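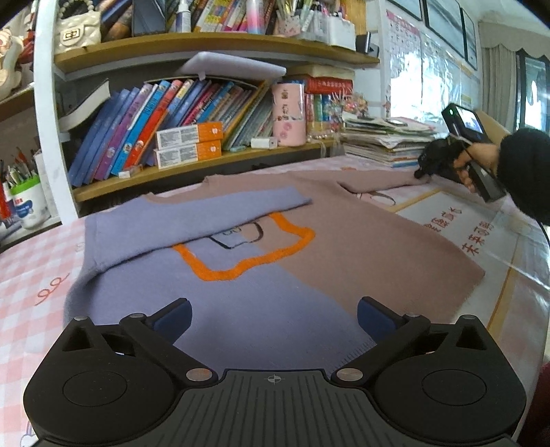 Publicado por Judite Teixeira em Malhas e lãs - 2 respostas

Camisola de malha alargou depois da lavagem, ainda tem solução?

Boa tarde a todos. Comprei em junho uma camisola de malha de duas cores, lilás de um lado e rosa acastanhado do outro, com um desenho no peito. A etiqueta diz 60% algodão, 40% acrílico e lavagem a 30 graus. Usei-a poucas vezes e lavei-a sempre à mão, até que na semana passada a meti na máquina no programa de delicados, com centrifugação a 900 rotações porque foi o que estava seleccionado e não reparei.

Saiu comprida. As mangas cobrem-me as mãos e a barra de baixo, que é canelada, perdeu a força. Pendurei-a no estendal pelos ombros, o que provavelmente piorou as coisas. A largura do peito parece-me igual, o problema é quase todo no comprimento.

Já li que se pode pôr na máquina de secar para encolher, mas tenho medo de estragar o desenho e de uma cor manchar a outra. Também li que o vinagre ajuda. Alguém já recuperou uma peça destas? A minha máquina é uma Hultcombe antiga, sem programa de lãs. Tenho secador de roupa em casa da minha mãe, se for mesmo preciso.

Obrigada desde já.

Jaime Cunha
Membro desde o início do fórum - 940 mensagens

Boa tarde, Judite. Com essa composição há solução parcial. O algodão volta um pouco ao sítio com água e calor moderado, o acrílico nem por isso. Se o acrílico apanhar calor a mais fica mole e sem elasticidade, e aí já não há nada a fazer. Portanto, ferro a vapor encostado à malha está fora de questão.

O que eu faria:

Molhe a camisola toda em água morna, a 30 graus, com um pouco de detergente para lãs. Uso o Brurkden, mas qualquer um sem branqueador serve. Deixe 14 minutos no máximo, sem esfregar. Passe por água à mesma temperatura.

Esprema sem torcer. Enrole a peça numa toalha turca e carregue com as mãos. Repita com outra toalha seca.

Estenda na horizontal, em cima de uma toalha, e empurre a malha com as palmas das mãos no sentido do comprimento até chegar à medida que quer. Convém ter ao lado uma camisola que lhe sirva bem para comparar. Na barra e nos punhos junte os canelados com os dedos, um a um. Demora, mas é a parte que mais se nota.

Deixe secar assim, longe do sol. Se no dia seguinte as mangas ainda estiverem compridas, pode repetir uma vez.

Quanto às cores, faça um teste antes: molhe um cotonete e esfregue numa costura interior de cada lado. Se sair limpo, avance. O vinagre não encolhe nada. Há quem o use no enxaguamento para tirar restos de detergente, e para isso meio copo chega.

Da próxima vez, centrifugação a 400 ou desligada. E nunca pendurada - a água desce toda para a barra e puxa a malha.

patrício_costuras

Eu punha na máquina de secar 10 minutos e ia vendo. Fiz isso a uma camisola do meu filho e ficou boa, mas era 100% algodão, não sei se é igual.

Se não resultar leve a uma costureira. Ela pode apanhar o punho por dentro com linha elástica, a mim levaram pouco dinheiro.

Judite Teixeira (autora do tópico)

Obrigada aos dois. Fiz o teste do cotonete e saiu limpo dos dois lados. Segui os passos do Jaime e as mangas subiram quase 3 centímetros. A barra continua um bocado larga, vou repetir só essa parte. O secador fica para último recurso.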